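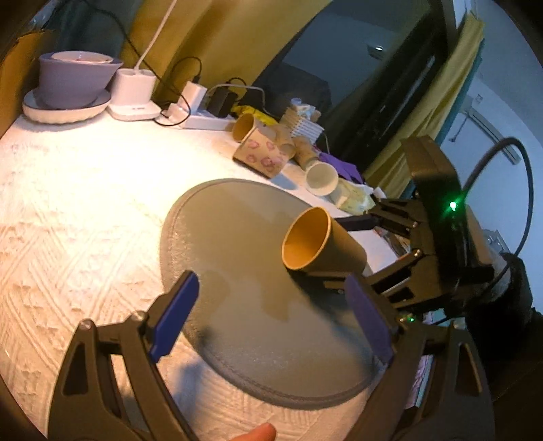
*Paper cup on its side, two grippers, gray mat on the bedspread. Harder than it looks.*

# Can a machine do your chores yet? Tips, sorted by how close we are

Short answer, some. Notes below are from my own place plus whatever Ramesh Semwal mails me from the Keltar shop floor. Skip to the bit you need.

**Picking up cups and other light trash**

Not yet. Paper cups are nasty for a gripper. Squeeze too hard and the wall folds, too soft and it slides. A cup lying down also wants to roll. People do it with two fingers and don't even look. So, by hand for now:

- Stand fallen cups up before you stack them. Nest same size with same size, paper ones jam otherwise.
- Grab by the base, thats the stiff end. Rim is second best.
- Soft mat under anything that rolls. Felt, a placemat, an old towel folded once.
- Tip out the dregs first!! Learned that one on a good quilt.

**Floors**

Yes, mostly. Robot vac is fine on flat floor and short rugs. Tips:

- Cords up off the floor. Phone chargers, lamp cords, all of it. Cord clips on the table leg.
- Fringe on a rug: tuck it under or it gets eaten.
- Empty the bin every run, not when the light comes on.
- Hair on the roller, cut it with a seam ripper. Scissors slip.

**Laundry**

Washing, sure, that was solved before I was born. Folding, no. Ieva Stankevičius saw a folding machine demo in August and it did one towel while she finished a coffee. You still had to clip the towel on yourself. Do this instead: fold straight from the dryer, biggest things first, socks last. Bedspreads with a raised pattern go in thirds longways, then roll. Less creasing.

**Dishes**

Dishwasher washes. Doesn't load, doesn't unload, doesn't scrape. Bowls face the middle. Saucers go between the plates, never flat on top rack. Unload the bottom first so drips don't land on dry stuff.

**Shop floor**

Further along than the house, becuase everything shows up in the same spot. Ramesh's line at Keltar puts 700 parts a shift into trays with an arm and no one thinks about it. Same arm can't sort the scrap bin. Mixed shapes, tangled, oily. That's still a person with gloves and 4 buckets. His tips:

- Label the bucket AND the lid.
- Magnet in a sandwich bag for steel chips. Turn the bag inside out, chips stay in the bag.
- Sweep toward the drain, not away.

**Worth buying now?**

Vac yes. Window thing, maybe, if you've got big plain panes. Anything with an arm, wait. Prices will drop, and your own hands already know how to pick up a cup.

More on window cleaners when I get the loaner back from my sister.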